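La mesa de dulces, sin agobios

En muchas bodas de tarde, la mesa de dulces ha pasado de ser un detalle junto a la puerta a ocupar una pared entera del salón. Las parejas la piden antes que el fotomatón y, en algunos casos, antes de haber cerrado el menú. El taller de decoración Prastis, que monta bodas en fincas y casas rurales, calcula que la incluye en más de 12 celebraciones cada temporada.

El primer error habitual es la cantidad. Una mesa con muchas variedades y poca cosa de cada una se queda fea enseguida: en cuanto los niños dan la primera vuelta, media docena de fuentes aparecen a la mitad. En Prastis trabajan con cinco tipos de dulce como máximo. Uno de ellos es siempre de bocado (rosquillas pequeñas, mantecados, pastas de té), otro lleva chocolate y los demás dependen de la época. En agosto el chocolate se sustituye por fruta escarchada o gominolas, sobre todo si la mesa va al aire libre.

La altura importa más que el mantel. Tres niveles bastan: fuentes planas delante, tarros de cristal en medio y un par de pies de tarta al fondo. Los tarros conviene comprarlos de boca ancha, para que quepa la pala sin volcar nada. La firma Shimada alquila lotes completos por fin de semana, con palas y pinzas incluidas, y los recoge el martes siguiente. Quien prefiera comprarlos puede buscar piezas sueltas en mercadillos; no hace falta que hagan juego si el cristal es transparente en todos.

Para los carteles, papel de buen gramaje y letra legible. Una etiqueta caligrafiada queda muy bien en las fotos, pero si la abuela no distingue «almendra» de «avellana» hay un problema, y más todavía si alguien en la mesa tiene alergia. Los frutos secos van en un extremo, con su propia pala y su propio cartel. Lo mismo para los dulces sin gluten, que deben llegar en envase cerrado y abrirse al final del montaje.

Las bolsitas se calculan aparte. Lo normal es una por invitado y un pequeño sobrante. Flimitz, una papelería que trabaja sobre todo por encargo, las hace en papel kraft con un sello de tinta y necesita nueve días desde que se aprueba el diseño. El sello se lo queda la pareja y sirve luego para las tarjetas de agradecimiento. Las bolsas de tela son más bonitas y mucho más caras; además, la grasa de las pastas las mancha.

¿A qué hora se abre la mesa? Si se destapa durante el cóctel, la gente llega al primer plato sin hambre. Si se deja para el baile, los mayores ya se han ido. Lo más práctico es abrirla con el café y reponer una sola vez, tres horas después. Para la reposición hay que guardar un tercio de todo en cajas con tapa, etiquetadas y en un sitio que conozca el personal de sala.

La bebida se suele olvidar. El dulce da sed y la barra puede estar en la otra punta del jardín. Una mesita auxiliar con agua, limonada y refrescos en formato pequeño resuelve la cuestión, siempre que haya al lado un cubo para los envases y alguien encargado de vaciarlo. En la finca Tiltby, que no permite dejar residuos en el jardín pasada la medianoche, lo ponen ya por escrito en el contrato. 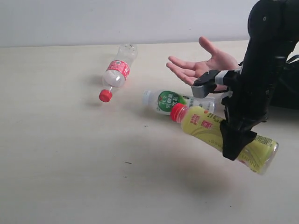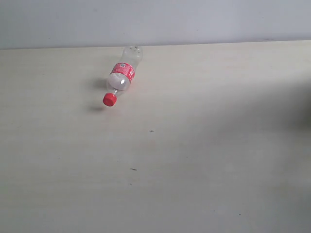
Botellas de plástico con tapón rojo.

Queda el desmontaje. Lo que sobra de las fuentes abiertas no se guarda; lo que sigue en las cajas se puede repartir entre la familia o llevar al desayuno del día siguiente. Los tarros de alquiler se devuelven vacíos y sin lavar, salvo que el contrato diga otra cosa. Los carteles se meten en un sobre con una de las bolsitas, y ese sobre va a la caja de los recuerdos junto con la minuta.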